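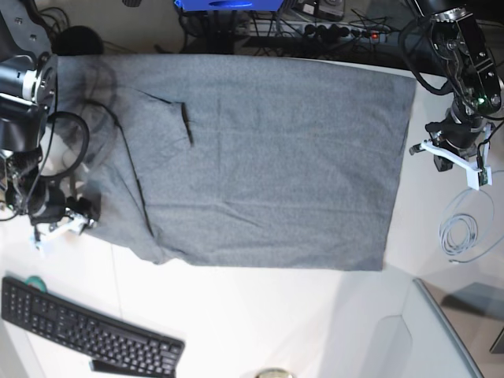

## Equipment Planning Assistant, Gerkum (fixed term)

Gerkum is planning what to buy for its fabric-handling work at Flasamstead, and we need someone to run the budget side. The post reports to Keegan Cartwright and runs until the end of December.

You will:

- keep the list of arms, grippers, cables and spares up to date
- get quotes and compare them, including Balogun and Skosell
- cost the replacement of worn parts – fingers, mostly
- write a short spending note every 2 weeks

Any single item over £1000 needs a written case, which you would draft with the people who use the kit. Expect to spend time at the bench.
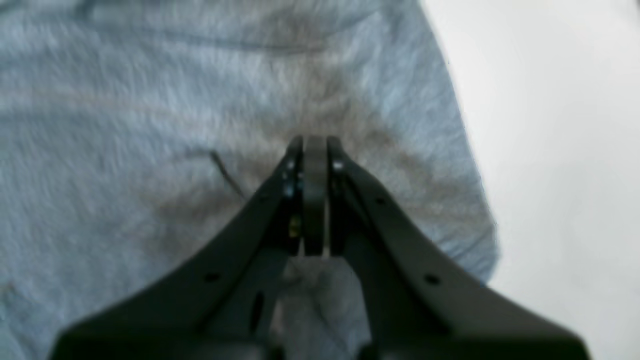 You don't need to be an engineer. We would like somebody who has bought technical equipment before, can use a spreadsheet properly and will ring a supplier when an email goes unanswered. Experience of lease agreements would help.

Hours are 20 a week, with some choice over days. 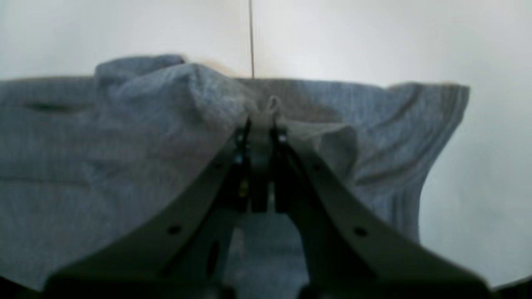 *Gripper holding a fold of knitted fabric, Flasamstead.*

To apply, send a CV and one page on a purchase you planned to Keegan Cartwright, quoting post 54.

Posted 7 July 2022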